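The Salt Ledger

The Salt Ledger is a nonfiction book by the German writer Britta Oltmanns about a winter spent on the tidal island of Jullow. First published in German by Skorus, later in English by Randham in a translation by Arne Böttcher. Usually shelved as nature writing or travel, sometimes memoir. It has 12 chapters, a short foreword and a list of tide times that many readers skip.

The title comes from a bound account book kept by the island's last salt maker, which Oltmanns found in the house she rented. Lines from it open every chapter.

Background

Oltmanns had worked as a proofreader and had written for small magazines before the book, mostly pieces on dikes, drainage and village churches. She went to Jullow to finish a different book, a history of coastal farming. That one was never finished. Parts of it turn up in chapters three and seven, and a reader can tell – the sentences get longer and the names of farmers pile up.

The island has a handful of houses, a landing stage and a causeway that is under water for much of the day. In winter the ferry stops. Oltmanns arrived in the fall with two suitcases and a box of reference books and stayed until the geese left. She kept a daily notebook, later cut down hard. By her own account most of what she cut was weather.
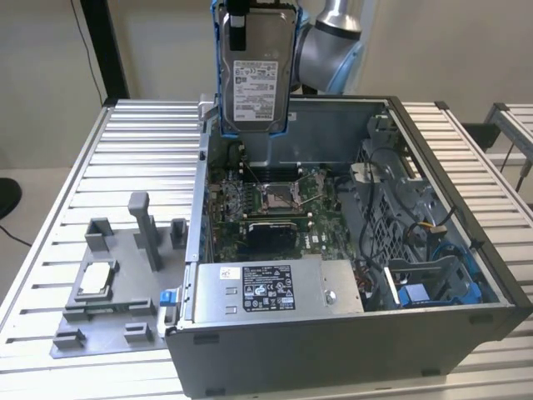 Is The Salt Ledger a diary?
It is built from a diary but isn't one. Oltmanns took out the dates, moved some days around and merged several walks into single long ones, and the foreword says so.

Contents

The book follows the season loosely. The early chapters deal with arrival, the house, the stove, the neighbors. The middle ones are about the flats and what lives in them: lugworms, cockles, wading birds, eelgrass. Storm chapter is the ninth. The last three turn to the account book and the salt maker himself, a man known in the text only as the Boiler.

A short outline:

Chapters 1 and 2. Crossing the causeway. The rented house, its damp, the first night. Finding the account book in a kitchen drawer under some seed packets.

Chapters 3 to 5. Walks on the mud. A long section on how to read the surface of the flats, where it will hold a person and where it won't. The death of a seal pup, told in less than a page.

Chapters 6 to 8. December on the island. The store closes for the season. Oltmanns learns to bake from a neighbor who disapproves of her flour. Chapter seven is mostly history, covering the old embankments and the floods that broke them.

Chapter 9. The storm. One night and the following morning, told in the present tense, the only chapter that is.

Chapters 10 to 12. The salt works. How salt was got from burned peat and sea water, what it sold for, who bought it, how the trade ended. The Boiler's last entries. The departure, which is over in a few lines.

Style

The prose is plain and mostly short. Few adjectives. Oltmanns avoids naming feelings and tends to put an object in their place, a kettle or a wet coat or a gate that won't shut. People on the island speak in reported speech and never in quotation marks. Local words for mud, ice and wind are left in dialect and there is no glossary, a choice that annoyed some early readers and was kept in every edition since.

Color is handled with care. Gray is used so often in the first half that when a green or a red does come it stands out. Several reviewers picked up on this. Oltmanns said in an interview that she hadn't planned it, the island was gray.

There are no chapter titles, only the ledger lines. These are given without comment. A typical one records a sack weight, a buyer's initials, and the word "fog".

Themes

Record keeping is the main one. The Boiler wrote down salt and fuel and almost nothing else, and the book keeps coming back to what a list leaves out. His wife is mentioned once, in the margin, next to the cost of boards. Oltmanns doesn't guess at what the boards were for.

Solitude matters less than the jacket copy suggests. The narrator is rarely alone for a full day, neighbors call in, borrow things, argue about the stove. What she does lack is anyone to talk to about work, and chapter eight is partly about that.

The farming history, the one she abandoned, hangs over the whole thing. Some critics read the book as a account of failing to write another book. Others find that reading too clever and point to the bird chapters, which have nothing to do with it.

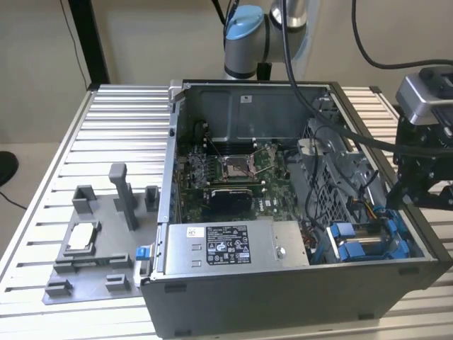

Desktop tower on its side with the side panel off, CPU socket empty.

Publication history

Skorus took the manuscript after Dizon had turned it down. The Dizon reader's report praised the storm chapter and asked for more of the author's private life. Oltmanns declined to add any. The first printing was 1000 copies, in gray boards with no picture on the cover. It sold slowly for most of a year and then quickly, after being read aloud in parts on evening radio.

A second edition fixed the tide list, which had an error in it (high and low water swapped on one page), and added the foreword. The paperback followed. It carried a drawing of a salt pan on the front that Oltmanns disliked and later had removed.

The English edition came out with Randham under the same title. An earlier working title, Winter Salt, shows up in some library records and in at least one review, and isn't a separate book.

Translation

Arne Böttcher had translated mainly poetry before this. He worked from the second edition and made two visits to the island, one in summer and one in winter. The dialect words were the main problem. His first draft put them into a northern English dialect, a plan dropped after Oltmanns read some pages and asked him to leave the words alone. The finished text keeps them in the original with no italics.

He also kept the long sentences of chapter seven long. Randham's editor wanted them broken up. In the end only one was.

The storm chapter is widely seen as the best part of the translation. Böttcher has said it took 10 drafts. Its opening runs without a comma for most of a paragraph, which the German does not do, and readers who know both versions tend to have strong opinions about this.

Reception

Reviews of the German edition were few and friendly. The radio readings changed that. Later notices compared the book to older accounts of island and lighthouse life, and praised its patience and its ear for speech. Complaints were mostly about pace. One reviewer called chapter seven "a ditch to be climbed out of", a line that has followed the book around ever since.

English reviews were warmer about the history and cooler about the birds. There was also some argument over whether the account book was real. Oltmanns had not included a photograph of it and said only that it had gone back in the drawer. A local history circle later put a few pages on display in the parish hall, open Monday afternoons in the season, and the argument mostly stopped.

On the island opinion was split. The neighbor with the flour is said to have read it twice and found two mistakes, both about yeast. 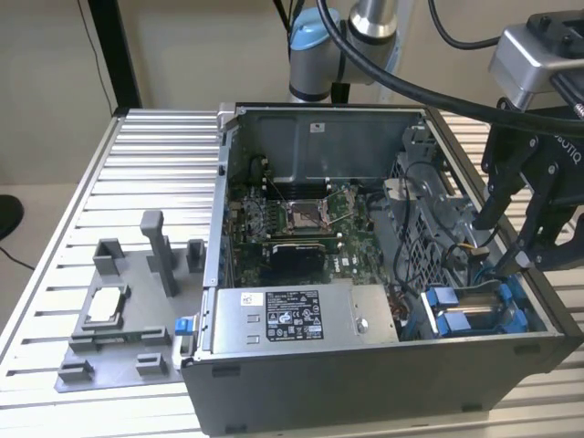
Which edition should a new reader start with?
Most people are pointed to the second edition or anything printed after it, in German or English. The tide list is correct there and the foreword explains how the notebook was cut.

Adaptations

A radio version of chapter nine was made with a single voice and recorded wind. A stage version was announced but did not get past a reading. Oltmanns has turned down film requests, giving as her reason that there would be nothing to look at.

A composer set six of the ledger lines for voice and cello. The cycle is short and is sometimes performed along with readings from the book.

Influence

The book is often named in talk about newer coastal writing in German, mostly for its use of a found document and its refusal to explain dialect. The ledger line at the head of a chapter has been copied a good deal – ships' logs, seed lists, school registers. Not always well.

Visitor numbers on Jullow went up for a few summers after the English edition. The house is private and isn't marked. The site of the salt works can be walked to at low water with a guide, though there is little left above ground apart from a low bank and some reddened soil.

Later work

Oltmanns followed it with a collection of essays on drainage, written earlier and revised. It was recieved politely. She has published pieces of the farming history in magazines, under various titles, and these are sometimes taken for drafts of The Salt Ledger. They aren't, though the passages on embankments overlap.

See also

Island memoir
Wadden Sea in literature
Peat salt
Found documents in nonfiction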